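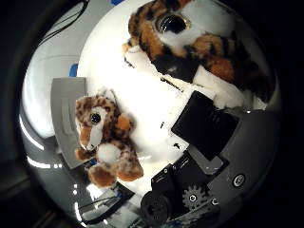 I have been putting off the stuffed animals since June, and this morning I finally made a pot of coffee and sat down with them. There are so many more than I remembered! Every birthday seems to have added another one, and in our house nothing with a face has ever been thrown away (my grandmother's rule, and I'm afraid it stuck).

The leopards were the hard part. We have a big one and a little one, both spotted, both with white fluff on them, and I had quietly decided that one could go in the donation bag and one could stay. Then I set them down near each other and, well, you can guess how that went. They're staying. The big one is called Gough and the little one never had a proper name, though Heledd used to call it Baby Gough when she was small, and she got quite cross on the phone when I told her I'd forgotten.

I did manage to fill one bag with the rest, mostly bears and a rabbit I never warmed to. Anything dusty I'm doing by hand with a damp cloth and a drop of dish soap, wiping in the direction of the fur and then going over it again with a soft baby brush. I tried the washing machine once, years ago, and the poor elephant came out with all his stuffing in one leg.

Tomorrow it's the board games, and after that the shelf by the window, where I'd like the leopards to live if I can find another home for the puzzles. Hywel says the puzzles should go in the attic. Hywel is not the one who has to climb up there!

Recent posts
Soup for a rainy week
The button tin, sorted at last
What I kept from the Flutdale house

Contact | © Wyn Vaughan | Back to top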